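Small things from the Brivlow tea corner

October 29, 2019

We have had a lovely few weeks at Brivlow, and before the clocks and the colds get the better of us I wanted to say a word about the tea corner, which so many of you have asked after. The old mugs have finally gone (17 of them, and hardly two alike – I was fond of the chipped one with the heron, but it had earned its rest) and the new cups from Caldeira arrived early in October. They are light, they stack, and they come in colours cheerful enough to brighten a wet afternoon.

The teaspoons are another story. We started the year with 20 and by the end of the summer we were down to two, so a fresh set has been bought from Zollel and I would be so grateful if they could find their way back to the drawer. Please leave your spoon standing in your cup when you have finished, and put the cup well in from the side of the table where sleeves and elbows won't catch it. It makes clearing up much quicker, and whoever is washing can carry the lot through in one go.

If you like your tea with honey, there is a jar on the shelf by the kettle, and Edeo have kindly sent us a tin of their ginger biscuits, which I am trying very hard to leave alone. A pink cup and a silver spoon on the white table, ready for the next pot:

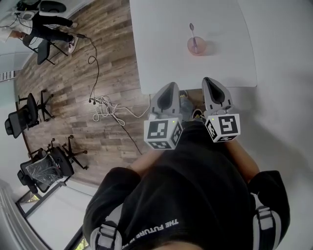 Coats and scarves left behind

The lost property box is full to the brim again, so do have a rummage next time you are in – anything still there at the end of the month will go to the charity shop.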